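Ticket 329: Label printer skips every second label after change of roll

Status: Solved
Product: Zosik desktop label printer, USB
Opened by: small shop, two users
Category: Printing / Paper feed

Original message

Hello,

I write to you after I tried everything in the manual, so I hope the message is not too long. We are a small shop for tea, spices and dried fruit, and we print our own labels for the bags and jars. The printer is a Zosik, bought from Orulmont, and until April we had no trouble with it. It is connected by USB to one laptop, and the labels are made in the Awan label program, version with the blue icon (I do not know the number, the "About" window stays white).

The problem is this. I send one label and the printer gives me two: the first is printed correctly, the second is blank. When I send 17 labels I get 17 good ones, but between each of them comes a blank one. The print itself is sharp and stands in the middle of the label as it should. Only the blank ones are too many.

It started when I put in a new roll. The old rolls were from Zosik also, but they were sold out and I bought rolls from Girau. The size on the box is the same, the core is the same, and there are 2,000 labels on each. I have to say that with half of them coming out blank, a roll is not so cheap any more.

What I did already:

Switched the printer off and on, and also took out the power cable for some minutes.

Put the roll in again, with the labels facing up, and pushed the guides to the paper until they touch it but do not press.

Cleaned the print head with the cleaning pen. It was not very dirty.

Deleted the printer in the computer settings and installed it again with the driver from the Zosik page. The driver asked me to restart and I did it.

Printed from another program, a simple text editor. The same result, one good label and one blank.

Because of this last point I think the fault is not in the Awan program, but I am not sure and I did not want to leave it out.

Thank you in advance for any advice.

Reply from support

Thank you for the clear description. Please tell us the following:

Does the blank label also come when you press the feed button on the printer, without any print job?

What is the setting for "Media type" in the driver, on the tab "Advanced"?

Is there a black line on the back side of the paper, between the labels?

Please also run the calibration: hold the feed button until the light has blinked two times, then let it go. The printer will move some labels forward and stop.

Reply from customer

Thank you for the quick answer. I go through your questions in the same order.

Feed button: yes. I press it once and it moves forward by two labels. I did it several times and it is always two. Before, as I remember, it was always one.

Media type: it says "Labels with gaps". I never changed it by myself, but I installed the driver new, so maybe before it was something different. I did not write it down, and I am sorry for that.

Black line: on the old Zosik paper there is none. I found one piece of the old roll in the bin under the counter and compared. On the Girau paper there is also none, but the backing paper is different. The old one is white and a little bit see-through, and the new one is yellow and thicker. When I hold both to the lamp, I see the gap between the labels very well in the old paper and only weakly in the new one.

Calibration: I did it as you wrote. The light blinked two times, I let go, the printer moved three labels and stopped, and then the light went to red. I did it again and it moved the whole time until I opened the cover. After that it was green again, but the problem is the same as before.

I also noticed that when I print a short label (we have a small one for the samples) the paper stops at the wrong place, a few millimetres too late. With the normal label the place is correct. I do not know if this is important.

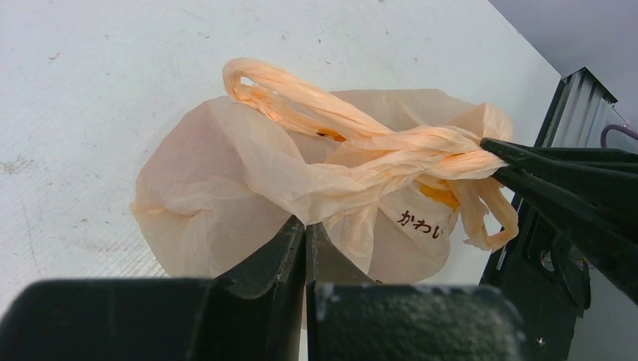
One more thing I forgot to write in my first message. The laptop gets updates by itself in the night, and I cannot say for sure if there was one on the same evening when I changed the roll. I looked in the list of updates but I do not understand the names in it. If you want, I can copy the list here.

Reply from support

Thank you, the list is not needed for now. The movement with the feed button shows that the computer has no part in it, because in this moment the printer works alone.

The red light after calibration means that the sensor could not find the difference between label and gap. The sensor shines through the paper from below. If the backing is thick, the gap lets through too little light, and the printer takes every second gap or none at all.

Please try these steps in this order:

1. Open the cover and take out the roll.
2. Blow or brush the dust out of the small sensor window, under the paper path. Use no liquid.
3. Put the roll in and peel off two labels from the start, so that only backing paper lies over the sensor.
4. Close the cover and run the calibration again.
5. In the driver, on the tab "Advanced", set the gap sensitivity from "Normal" to "High".
6. Print one label.

If the light becomes red again in step 4, please stop there and write to us.

Reply from customer

I followed the steps in the evening after we closed the shop. Here are my notes.

Step 2: There was a lot of dust in the sensor window, and also a small piece of label, stuck with the glue side down. It covered nearly half of the window. I took it off with a wooden toothpick, very slowly, because I was afraid to scratch something. I had cleaned the print head many times but I never knew about this window. In the manual it is only on the drawing, without any text.

Step 4: Calibration was good this time. The printer moved three labels, stopped, and the light stayed green.

Before step 5 I wanted to know if the cleaning alone was enough, so I printed some labels with the sensitivity still on "Normal". I got good labels in the beginning, but then there was a blank one again, and a little later one more. So it was better but not solved.

Step 5 and 6: I set it to "High" and printed the whole set for the next day, 17 labels, then the sample labels. No blank ones. The short labels now stop at the right place also.

I switched the printer off for the night and on again in the morning, to see if it keeps the calibration. It does. But the driver setting went back to "Normal" when I opened the Awan program. I changed it again in the driver and it went back again. Is it possible to save it somewhere?

Reply from support

The Awan program keeps its own copy of the printer settings in each label file. Please open the label, go to File, then Printer Setup, then Advanced, and set the sensitivity to "High" there. Save the label after this. You must do it one time for each label file. New labels take the setting from the driver.

Reply from customer

It works now, thank you very much. I changed it in all our label files, which took me most of the morning, as we have one file for each kind of tea and they are not all in the same folder. Two of the older files were write-protected, and I had to save them with a new name before the setting stayed.

For other people who have the same trouble, I write down what it was for us: the piece of label on the sensor, the thicker backing of the new paper, and the old setting inside the label files. With the old paper it probably worked in spite of the dirt, for I do not know how long.

I have one last question, if I may. When I use up the Girau rolls and go back to the Zosik ones, should I put the sensitivity back to "Normal"?

Reply from support

You can leave it on "High". Please only run the calibration again when you change to the other paper. If the printer then stops in the middle of a label with dark print, go back to "Normal".

We have passed on your remark about the sensor window to the people who write the manual. The ticket is now closed. You can open it again by replying to the last e-mail.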